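The cupboard incident, written up properly

I promised Bergþóra Bundgaard a proper account of what happened with the cupboard, partly so she could stop telling her own version, in which I scream. I did not scream. I said a word, once, at a normal volume for that word.

For anyone new: in May I started two days a week at Toft, which is a small outfit in Clunville that teaches robots to do the sort of jobs you do at home without thinking. Opening things, mainly. Closing things, if there's time. Our robot is called Clodard, a name chosen before I arrived and defended by everybody who was there. It has a wheeled base, two arms, a head with cameras in it, and the general bearing of a man who has come about the boiler.

The job that week was a tall white cupboard. Two doors, two bar handles side by side, nothing clever. Clodard was to roll up, take hold of a handle, pull, back away a little, and stop with the door open wide enough to reach inside. We had done 754 runs of this by the afternoon in question and most of them were fine, in the way that most of my driving lessons were fine.

What went wrong was run 755, and it went wrong very slowly. I'd always imagined a robot accident as a sort of lunge. This one had the pace of a council meeting.

Clodard rolled up. It took hold of the left handle, neatly. Then it pulled, and the door did not open, and it went on pulling. There is a limit set for this. If the arm feels more than a certain amount of resistance it is supposed to let go, say so on the screen and wait for a human. The limit was 40 newtons, which Bergþóra describes as a firm tug from a toddler who wants a biscuit. The reading on my screen said 47 and it sat there, and Clodard sat there too, leaning back on its wheels like the last man in a tug of war.

I looked at the number for longer than I should have. I'd like to say I was assessing the situation. I was thinking "that's bigger than 40", over and over, with growing confidence.
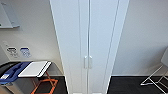

Then the top of the cupboard moved. It wasn't much, perhaps the width of a thumb, but a cupboard that size has only one direction it wants to go once it gets the idea, and I was sitting at the side with the laptop on my knees and the stop button on the desk. The stop button is meant to be in your hand. It says so on a laminated sheet. I had put it down to eat a satsuma.

So I said my word and went for the desk, and Bergþóra, who was nearer and had no satsuma, got to the spare button first. The arms went slack, the gripper let go, and the cupboard settled back on its base with a thud that brought somebody up from the floor below to ask if we'd dropped anything. We said no. It was true, narrowly.

Nobody was hurt, and nor was the cupboard. Clodard had a scuffed fingertip pad, the soft bit that does the gripping. We get those from Plastent and they come in a bag of far more than you need, so that was the cheap part of the day.

The expensive part was finding out why. It took three of us until gone seven in the evening, and there were two causes, neither of them interesting on its own.

The first was that the door was stuck. During a tea break one of us had tidied up, and tidying up had included putting a strip of clear tape across the inside edge of the left door to stop it drifting open between runs. Very thoughtful. The other door opened as normal, so you could get in and out of the cupboard all day without noticing. I'm not going to say who did the tape. It was me.

The second was the limit, and this one I'm happy to say I had nothing to do with. The force limit was being checked all right, but only while the arm was moving. A new bit of code had decided that an arm that had stopped moving must have finished, and an arm that has finished doesn't need watching. Clodard's arm had stopped because the door was taped shut. So it was holding on with everything it had and, as far as the software cared, it was having a rest. Meanwhile the base was still following its own instructions, which were to back away a little.

I've thought about that more than is healthy. It's the exact logic of my old flatmate and the washing machine: no noise, so it must be done, so open the door.

The fixes are dull and I list them for Bergþóra, who will check. The limit is now watched all the time, moving or not. The base is not allowed to reverse until the door has turned on its hinges by some small amount. Anything tall that gets pulled on is strapped to the wall, which is what the leaflet with the cupboard had said to do in the first place, with a drawing of a sad child in case you couldn't read. The stop button now has a cord that goes round your neck. I look like a swimming teacher.

We also had to put the taped runs in the log as failures. I argued that run 755 was a success of a kind, as the robot had found a fault. Bergþóra wrote "operator tape" in the notes column and closed the laptop.

We ran it again the next morning with the strap on and the tape left in place on purpose. Clodard rolled up, took hold, pulled, stopped at 40 and let go. A message came up on the screen asking for assistance. I went over and peeled the tape off, with the button swinging about and hitting me in the chest, and it went round again and opened the door.

Drawers next week.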